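Druckgrafik und digitale Bearbeitung
Skript zur vierten Einheit: Vom Scan zur kolorierten Fassung

4.1 Vorlage und Auflösung

Ausgangspunkt ist stets die höchstaufgelöste verfügbare Reproduktion. Für Blätter mit Kreideschummerung genügt eine Abtastung mit 200 ppi nicht: Das Korn der Steinzeichnung fällt mit dem Pixelraster zusammen und erzeugt Moiré. Das Übungsblatt (Cusomby, Hafenansicht mit Speicher) liegt im Kursordner als unkomprimiertes TIFF vor, kürzere Kante 1.693 Pixel. JPEG-Fassungen desselben Blattes sind nur zum Vergleich zu verwenden.

Vor der Bearbeitung sind zu erfassen: Plattenformat, Papierton, Stockflecken, Beschnitt. Der Papierton wird an mindestens drei unbedruckten Stellen gemessen und gemittelt.

4.2 Trennung von Zeichnung und Grund

Die Zeichnung wird über den Luminanzkanal extrahiert und als eigene Ebene im Modus »Multiplizieren« abgelegt. Der Schwellenwert ist so zu setzen, dass die feinsten Schraffuren erhalten bleiben; Papierfasern werden anschließend von Hand entfernt. Automatische Fleckenfilter löschen erfahrungsgemäß auch Takelage und Schornsteinrauch.

4.3 Farbauftrag

Zwei Verfahren sind zu unterscheiden:

a) Rekonstruierende Kolorierung nach Mullen-Schema. Die Palette orientiert sich am erhaltenen Pigmentbestand, Sättigung gedämpft.
b) Freie Kolorierung. Palette und Lokalfarben werden neu gewählt, die Linie bleibt unverändert.

Im Kurs wird nach Verfahren b gearbeitet, mit der Palette Pundari (22 Töne, siehe Anhang). Lasuren sind von hell nach dunkel anzulegen, Deckkraft je Schicht höchstens ein Drittel. Weiß wird nicht aufgetragen, sondern ausgespart.

4.4 Weiß und Eigenschatten

Studierende setzen Schatten auf weißen Flächen regelmäßig zu dunkel und zu neutral. Maßgeblich ist der Abstand zum Papierton. Eine gekrümmte weiße Wandung erhält einen weichen Verlauf, eine ebene weiße Fläche nur eine schwache Abtönung. Literatur hierzu: Egan, Kapitel 2; ergänzend die Arbeitsblätter von Mac Giolla. 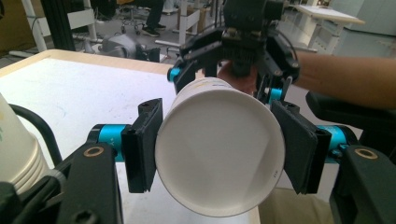 Abb. 4.2: Weißer Pappbecher, liegend, Boden nach vorn.

4.5 Eingriffe in den Hintergrund

Veränderungen am Hintergrund (Himmel, Baumbestand, Staffage) sind zulässig, müssen aber im Begleitblatt aufgeführt werden. Die Bezeichnung »nach einer Lithografie von« ist dann zwingend; »Reproduktion« ist in diesem Fall unzutreffend. Vgl. den Streitfall Larkus im Reader, Beitrag Cullinane.

4.6 Ausgabe

Proof auf mattem Baumwollpapier, etwa 200 g/m². Abgabe der Ebenendatei und des Begleitblatts bis Ende Oktober bei M. Moriarty. Dateiname: Nachname, Blattnummer, Fassung.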